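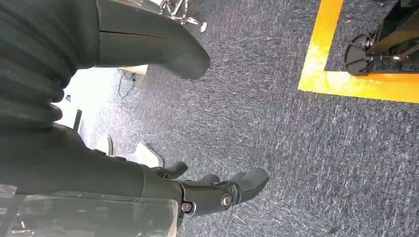 Office notes: shared desks and sorting trays

Following the review of shared workspaces at the Emlow office, staff are asked to note the arrangements below, which take effect from 2024-04-11. They apply to all desks used by more than one person, including those set up for the Skarkent project.

Each shared desk will have a divided cardboard tray for small items such as snack packets. Personal papers should not be kept in the trays. Laptops may remain open on the desk while in use.

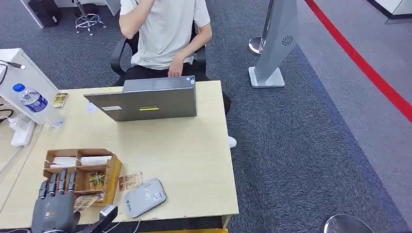
May drinks be kept on a shared desk?
Bottled water with a screw cap is permitted. Open cups should be taken to the kitchen area on the second floor.

Wooden organisers with upright dividers are also in use, and thin plates and panels should be returned to their slots at the close of work. Further organisers may be requested from Jedero, our supplier, at a cost of £35 each. Orders above £700 require the approval of the office manager.
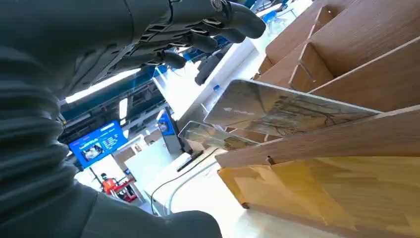
Floor markings and cables

Areas bounded by yellow tape are to be kept clear of bags, coats and spare chairs. Cables should run along the back or side of the desk where possible. Staff who find a damaged power strip should report it to the Tzavaras maintenance desk and leave it switched off.

The arrangements will be reviewed in June, and comments may be sent to the office manager before then.
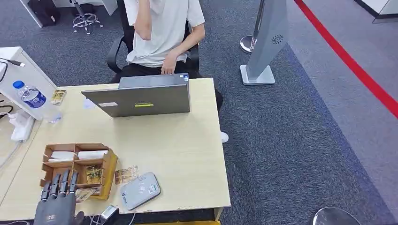

A shared desk with its cardboard tray and a laptop in place.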